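Students teach two robot arms to set and clear a table

Students in the Sturkside Technical College robotics course are spending the spring term on a job most of them have at home: putting dishes out and taking them away again. The class will show its work to families and the public on Wed 9 May in the college workshop.

The project is called Saber. It uses two robot arms fixed along one side of a table, with a cloth laid on the tabletop and cups and mugs to be moved. Students write the programs, run the trials and keep the written log that makes up a third of their grade.
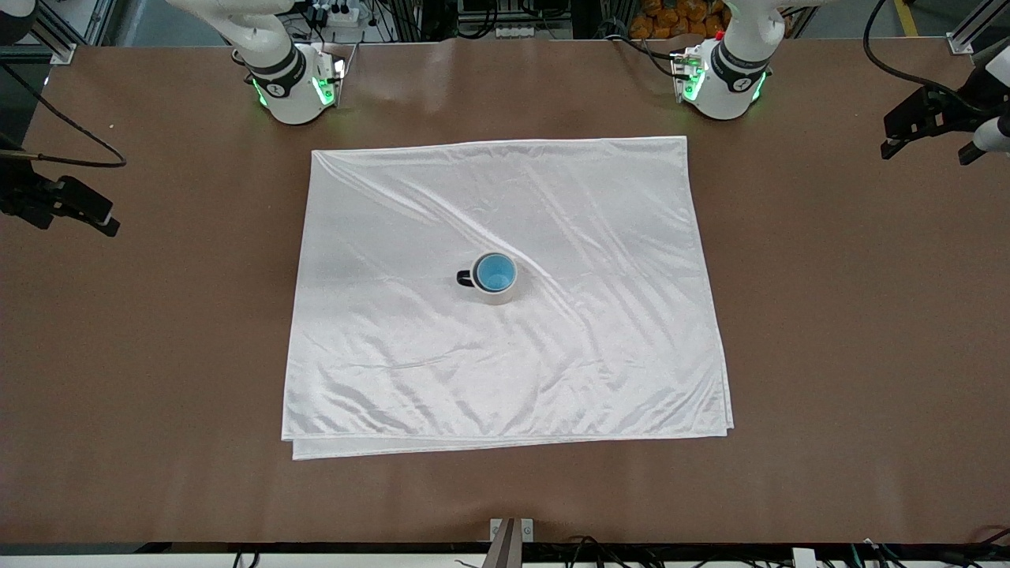
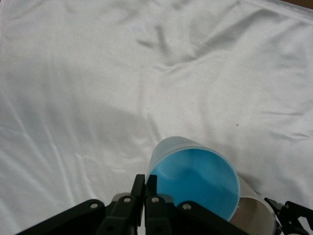
Pouran Shojaei, who teaches the course, said she picked table work after last year's class spent most of its time on wooden blocks.

"Blocks are fine for the first month," Shojaei said. "They have flat sides and they stay where you put them. A cup rolls. It has a handle or it doesn't. The students have to make more decisions, and the decisions are harder to get right."

The cloth was added in November, when the first tests were moved off the bare tabletop. It made the work slower. Fabric can bunch up when a gripper drags across it, and a cup that stood well on a hard surface may lean if there is a fold under its base. Shiny cloth also reflects the overhead lights, and that can confuse a program that looks for the rim of a cup by its brightness.

Students asked whether they could go back to the bare table for grading. Shojaei said no, but she agreed to let each team smooth the cloth by hand before a graded run. Between attempts within the same run, the cloth has to be left as it is.

There are nine students in the course this term, working in teams of three. Each team takes a different part of the problem.

The first team handles cups that are standing up. Its program has to find the cup, decide which arm is closer, and pick a side to approach from. If there is a handle, the gripper can take hold of it or avoid it, and the team has tried both. For now it avoids the handle and grips the rim, with one finger inside the cup and one outside.

The second team has cups lying on their sides. This was expected to be the hardest part of the project and has been. A cup on its side has to be gripped, lifted and turned before it can be set down, and there is often a second cup close by that the gripper must not push away. The team's early programs went straight for the nearest edge. The current one looks at which way the mouth of the cup is facing and brings the arm in from there.

The third team works on passing an object from one arm to the other. Neither arm can comfortably cover the whole table, so a cup that starts at the far left and belongs on the right has to change hands somewhere in the middle. The team began by having one arm put the cup down and the other pick it up. It is now trying a direct handoff in the air – with a folded towel underneath in case of a drop.

All three teams share one set of arms, and time on the equipment is short. The workshop schedule is split into blocks, and a team that is not at the table works on its log or reviews camera recordings from earlier runs. The recordings come from cameras fixed beside the table and from smaller ones on the arms. Students are required to look at both before changing any code.

Shojaei said the rule came from experience. From the side, a missed grip may look like the arm stopped too high. The view from the wrist can show that the height was right and the fingers closed to the left of the rim.

"They used to change a number, run it again, change another number," she said. "Now they have to write down what they think went wrong and point to the part of the recording that shows it. It takes longer on the first try. They make fewer tries."

The class passed 300 logged attempts last month. An attempt counts once an arm leaves its rest position, whether or not it touches anything. Failed attempts stay in the log, and students lose points for leaving one out. They do not lose points for the failure.

Grading for the practical part is based on a run with eight pickups, using starting positions the students have not seen. Shojaei sets out the cups while the team waits in the hallway. Teams may stop a run once to make a change, and they have to explain the change afterward in writing.

The course is open to second-year students who have finished introductory programming. No earlier work with robots is required, and most of this year's group had none. The first weeks cover safety, how the arms are powered up and shut down, and how to move them slowly by hand control. Students do not run their own programs until they have passed a short check on the stop button and the marked area around the table.

The Saber equipment was paid for in part by Burarum, a local packaging firm that also takes two students from the program each summer. The firm has no say in what the class works on, the college said, but one of its engineers visits twice a term to look through the logs and talk with the teams. On the last visit the engineer suggested that the students slow the arms down for the final part of each approach. All three teams have since done so.

After the public showing, the class will prepare for the student robotics meet at Skastelitz, where the college has entered for the second year in a row. Last year's team took part with its block-sorting program and did not place. The meet has a household tasks category, and Shojaei plans to enter one combined program built from the work of the three teams. Putting the parts together will take up the rest of the term. The programs were written separately, and two of them use different names for the same arm.

Who goes to the meet has not been settled. The college van has room for almost the whole class along with the equipment cases, and the students have been asked to work out among themselves who would travel and who would help from the workshop.

At the showing, each team will give a short talk and run its program. Visitors will be able to look through the printed logs and ask the students about them. There will also be a hand control station where visitors can try moving an arm themselves, with a student standing at the stop button. Children are welcome but must be with an adult while the arms are on.

Doors open at 3 p.m. Admission is free and no sign-up is needed. The workshop is on the ground floor of the main building, and parking is available in the east lot. Students interested in taking the course next year can pick up an application at the showing or from the college office.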